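4. Results

4.1 Returns and who answered

We sent 300 questionnaires to shared workrooms in Brodasitz and Balari. 173 came back. Of those, 122 reported at least one table with a mat, cloth or board on it for most of the working week. The remaining 51 kept bare tops and were asked only the short set of questions (Appendix B). 20 of the 122 agreed to a longer interview, either by phone or at the table itself.

Returns were better in Balari. No clear reason. The Brodasitz mailing went out in September, when the sewing and framing rooms are starting their fall classes, and two rooms wrote back later to say the form had been used to wrap something. We did not re-send. Print shops are thin in the sample for the same reason, probably, and we would be careful with anything below that leans on them.

The forms were filled in by whoever opened the mail. In the larger rooms this was often an office person who does not work at the tables at all. Marjorie Lightfoot coded the open answers and marked these separately; where they disagree with the interviews we go with the interviews.

4.2 What people mean by "covered"

Our form asked "Is the table covered?" and gave yes or no. Bad question. A cutting board pushed to one end of a bench got a yes from some people and a no from others, and a full oilcloth with the edges tacked under was, to one bookbinder, "just the table." We ended up splitting the yes answers into three kinds after the fact:

Full cover. Cloth, oilcloth or sheet reaching all the edges, or going over them. Common in rooms where glue or paint is used. Taken off rarely, and several people could not say when.

Large mat. One flat piece laid over most of the top, with a border of table showing on at least one side. The most common kind in both towns.

Patch. A small board or mat that gets moved to wherever the work is. Usually one per person instead of one per table, which made it hard to fit into a form that asked about tables.

The line between large mat and patch is ours and it's a judgment call. If the piece was lifted and put away at the end of the day we called it a patch, whatever its size. Four forms were moved from one group to the other after interviews. We also had to decide about mats laid two deep (an old one left under a new one for padding); these count once.

A few rooms use different kinds on diferent tables. They are counted under the table that the respondent described first.

4.3 Why the mat went down

Most answers give protection of the top as the reason. That is what we expected, and it is what the earlier furniture-care leaflets assume too. But the interviews are less tidy. Several people inherited the mat with the table and had never picked it up. One framer in Brodasitz bought hers for the color: she cuts pale mount board all day and wanted something dark behind it so the edge would show. She said the table could look after itself.

Color came up more than we had planned for. There was no question on it. Still, people who cut or sort pale material mostly talked about dark mats, and people working with dark cloth complained about them. Threads vanish. So do black snaps, needles less so. A tailor in Balari had a green mat, a gray mat and a sheet of white card, and swapped between them by job, with the card on top for anything navy or black.

Noise was the third thing. Two of the rooms are above apartments and the mat was put down after complaints from below. Both said it helped with scissors being dropped and did nothing for the hammering. One of the two had added felt under the table legs at the same time, so which part helped we can't say.

Then there is slip. A bare waxed top is slick, and paper or thin leather slides on it while being marked out. Rooms using Grorisel, the hard wax sold locally for floors and bench tops, brought this up without being asked. They like the finish and then cover it up. We asked one of them whether the wax was still needed under a mat and got a long silence on the phone, then "well, I've got half a can left."

4.4 Fit between mat and table

We asked for table size and mat size and got usable pairs from fewer forms than hoped. Units mixed, sometimes on one line. What can be said is that large mats are hardly ever cut to fit. People buy the biggest one the shop has and set it down square to the front edge, or near it, and the leftover border falls where it falls.

The border matters more than we thought going in. It is where cups go. Also pencils, phones, elbows. It takes the light, the spills and the wax, while the covered part gets none of these, so over the years a table with a large mat turns into a two-tone table. Light woods show it worst. Figure 2 has the general layout we mean, pale wood with a dark mat taking up most of the top; oak and walnut tables with brown mats made up much of the rest, and on those the difference in tone was harder to see until the mat was lifted.

Mats that hang over the front edge are a separate group, small. The overhang curls down and gets leaned on. Respondents with this problem all said they meant to trim it.

Figure 2. Large-mat layout on a light wooden table. 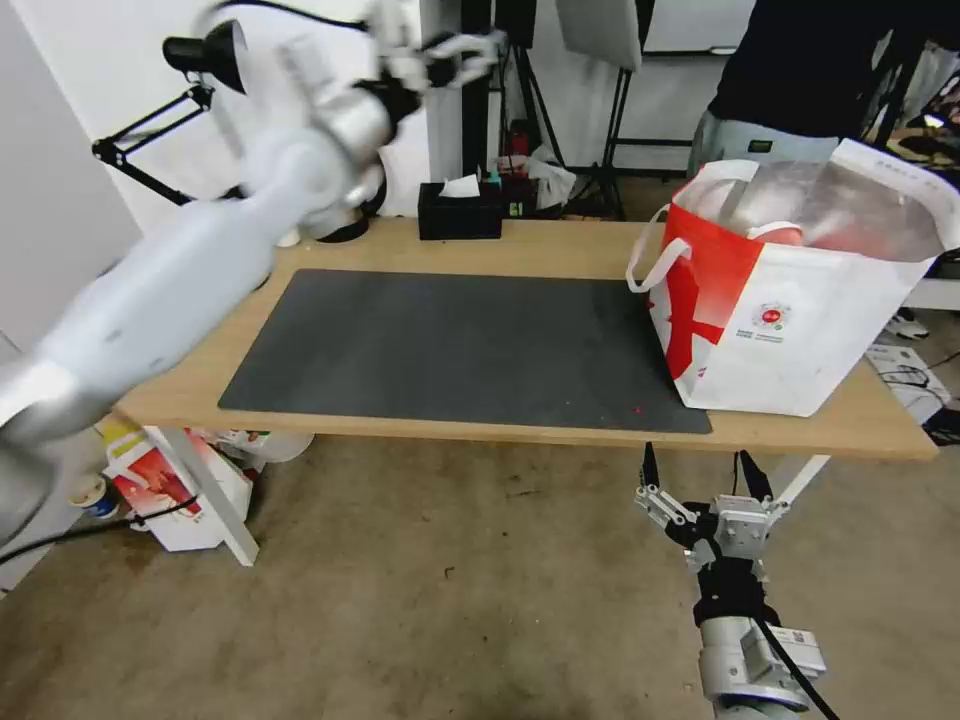 4.5 Lifting and cleaning

The form asked how often the mat is lifted off the table. Answers ran from "every Tuesday" to "what for". We had four boxes to tick and a lot of people wrote in the margin instead, so these numbers never got cleaned up enough to print. The general drift: rooms with a set closing-down routine lift the mat, rooms without one don't. Size of room made little difference. Kind of work made some, with food-related rooms lifting most and frame shops least.

Wiping the top of the mat is another matter. Nearly everyone does it. Damp cloth, mostly, a few with dish soap. The stiff plastic-faced mats take this well. Rubber-backed ones hold water at the edge if they are wiped wet and left down, and the pale line this leaves on a waxed top is the single most common kind of damage in our interviews. Owners often blamed hot cups. We think damp is more likely in most cases given where the marks were said to be, along the mat's edge and at the corners, but we did not test it and a cup can be put down there as easily as anywhere.

Grit under the mat was the second complaint. Sand, eraser crumbs, brass filings in one case. It works in from the open sides and gets ground into the finish each time someone leans. Interviewees who lifted the mat weekly did not report this. Those who never lifted it mostly did not report it either, presumably as they had not looked. So the reports come from the middle group and should be read that way.

One Balari room tapes the mat down on all sides. No grit, they said. The tape took the wax off with it when it was changed, then some of the color.

4.6 Replacement

Mats are kept a long time. Cutting grooves are put up with well past the point where a blade starts to follow them, and turning the mat over or round is common before buying a new one. Where a maker could be named it was usually Tindall, which is what the one supply shop in Balari stocks, so this says more about the shop than about taste. We make no comparison between makers.

Old mats hardly get thrown out. They go under a sewing machine, or on the floor by the sink, or get cut up into patches. This last use explains some of the odd sizes in 4.2, where a patch had three clean edges and one wavy one.

Price was mentioned less than the trouble of getting a large flat thing home. Rolled mats arrive curled and will lift at the corners for days. Books on the corners, irons, a tray of type. Two people had given up and gone back to cloth.

4.7 Rooms with bare tops

Short set only, so not much to add. The bare-top rooms oil or wax more often, by their own account, and sand back every few years. Several were pottery rooms, where a mat would only hold clay. Others just prefer wood under their hands. One form said "it is a table" and left all the other lines blank; it was kept in the count.

Whether bare tops last longer than matted ones is the question we are asked most and it can't be answered from this data. The ages given for the tables are guesses, often a previous owner's guess passed on, and rooms which had already scrapped a table had nothing to report on. Section 5 takes up what a better form would need to ask, starting with the word "covered."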